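May 25, 2023

Notebook, ballot paper workshop, second bench. Writing this up with my tea before it all goes out of my head. Radwa, if you are reading this while I'm away, the short version is in the list near the end, but I'd love it if you read the rest too!

We spent the day on the folding question again. The Naltano district office wants to know whether the new long ballot (the one with the extra column for the council race) can be folded twice and still drop through the slot of the old boxes without a poll worker having to poke it down with a ruler. I had been fairly sure it would be fine, and I said so in the last meeting, so of course I spent the morning eating my words.

The stock we got from Cluvari is heavier than what we tested in October. It is lovely paper, I have to say, and the ink sits on it beautifully, but it springs open after the second fold. I folded 60 sheets by hand the way a voter would, which is to say in a hurry and leaning on something, and dropped them in one after another. The first ones went in sweetly. After that they began to open up inside the box and lie across each other like a badly made bed, and the later ones had to be coaxed.

Asmaa came by before lunch and asked a very good question, as she tends to: why are we testing with an empty box at all? At the big polling places the trouble comes late in the afternoon, when the box is already full of other people's folded paper. So we filled one with 430 old practice ballots and started over from there. Much more like the real thing, and much less flattering to my opinion. 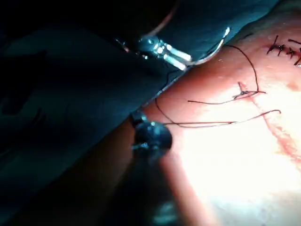 With the box that full, the double fold jammed often enough that I would not want to be the presiding officer. The single fold went in better than I expected, although it leaves part of the last column showing if the voter folds it the wrong way around, and secrecy matters more to me than a tidy box. Asmaa suggested printing a faint fold line on the back with the word "inside" next to it. I tried it with a pencil and a ruler on a few sheets and I liked it very much - simple, cheap, and my mother could follow it.

We also talked about box numbers. The Sqalli ward has 1,223 registered voters and a single polling place, and the plan so far gives it two boxes. If we go by 500 ballots to a box, and I really don't think we should go higher with this paper, then two boxes won't do on a day when everybody turns out. I know turnout there has never come near that, but I would still sooner send a third box and have it come home empty.

Left to do:

- Ask Cluvari if they can supply the lighter stock, and how long it takes
- Draft fold line on the back, proof for Asmaa
- Repeat the full-box run with the Irkeo boxes (wider slot, but shallower)
- Write to Naltano about the third box for Sqalli
- New ruler, the old one is chipped and my lines wander

One more thing for Radwa: the practice ballots are back in the gray cabinet, lower shelf, still folded. Please don't flatten them! I want to use them again just as they are when the Irkeo boxes get here.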